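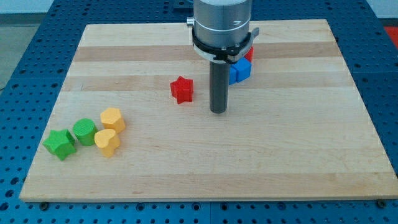
Gathering Examples for the Block-Pushing Task
Speaker notes, Selorm Tetteh
Timgate Learning Systems Seminar, 14 May 2018

Opening

Thank the Timgate organisers and the Divden office for the use of the room. State at the outset that the talk concerns the collection of examples and that the training of the model will be covered by the second speaker. Questions are to be held until the end, except on points of wording.

The task

The arm works over a wooden board bolted to the table. It carries a single rod in place of a hand, so it cannot pick anything up. Everything it does to a block, it does by pushing. The blocks differ in shape and in colour, and an instruction may refer to either: "move the red star towards the green cylinder", or "bring the yellow heart to the yellow hexagon".

Pause on the second instruction. Both blocks are yellow, and the operator must go by shape alone. Instructions of this kind were under-represented in the February set and have been added on purpose.

How an example is recorded

The operator reads the instruction aloud, guides the rod, and closes the example when satisfied that the instruction has been met. The layout is left as it stands and the next instruction begins from there. The blocks are set out afresh only at the start of a session. Early layouts were too tidy – the model saw very few clusters and did poorly when blocks lay close together.

Each operator works for no longer than 2 hours in a day. Mention that this limit was set by Cundico and has been kept in all later agreements.

Checking

Every example is viewed by a person who did not record it. The checker writes down, in plain words, what was done, without sight of the original instruction. Where the two do not agree, the checker's wording is kept as a new label and the example is retained.

In the February set, 122 examples were relabelled in this way. Give the figure slowly; it was misquoted in the Mbeki summary.

Examples are withdrawn on three grounds only: a block has left the board, the rod has been lifted over a block during a push, or the recording is incomplete.

Points likely to be raised

On speed: operators are not asked to hurry, and hesitation is left in. Refer to the handout, page 3.

On stars: these turn as they are pushed, more so than the cylinder, and operators need more practice with them. New operators begin with the cylinder.

On sharing the data: no decision has been taken. Do not give a date.

Hand over to the second speaker.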